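Is a "toy rotation" system worth paying for, or is it just a box in a closet?

Posted by Nesma Ouali, Mar 17, 2023

My sister-in-law swears by Grindier, one of those plans where you get a printed schedule, labels and a set of bins, and every few weeks you swap what the kids can reach. The starter set is $170. They claim kids "play deeper" with fewer things out. Maybe. Mine is four and plays deeply with a cardboard tube.

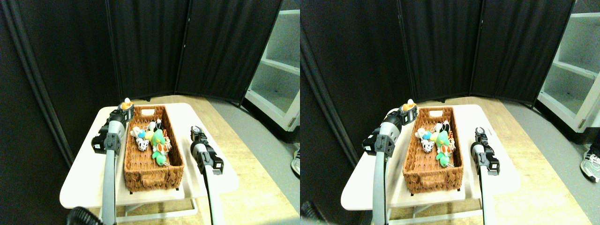

The small stuff is what gets me. Blocks and train track I can manage, but the sales page has a whole chapter on "micro plush" and I don't see how a label fixes that. A wicker basket full of little plush toys is the stage we're at, and as far as I can tell the plan would have me split it into four smaller baskets and call that a system. Has anybody kept this up past the first month?

Latifa Farouk

We did it for two years, without the kit. Put half away, bring it back when they get bored. I wouldn't pay for the schedule — you'll ignore it by April anyway. What did help was one container per kind of toy and a hard limit on what fits.
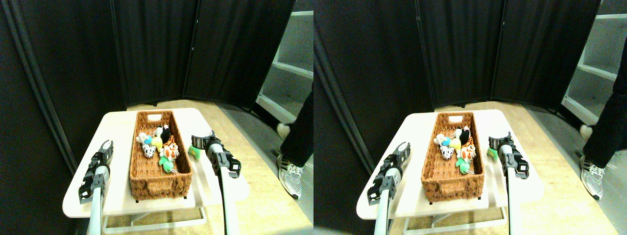 Six small plush toys in one basket, with room left over.

I'd be careful with the "deeper play" claim. I went looking for where it comes from and mostly found blogs quoting other blogs. My kids did argue less at cleanup, but they were also getting older, so who knows. If you want bins, the plain Conberg ones stack fine and the lids stay on. Skip anything with a fabric bottom.

Check resale before you buy new, too. People unload these kits constantly, which ought to tell you something.
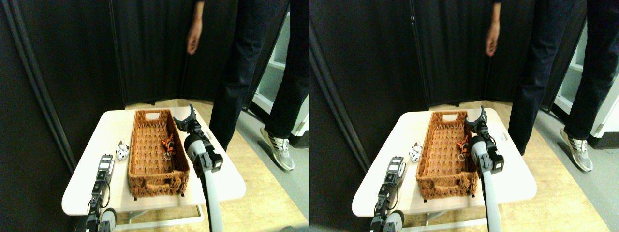

Also, don't rotate whatever they sleep with. I put a rabbit in the closet once and we were up until two.

Abdelilah Shawky

waste of money. we had 438 pieces of one building set and no label is going to save you from that. give some away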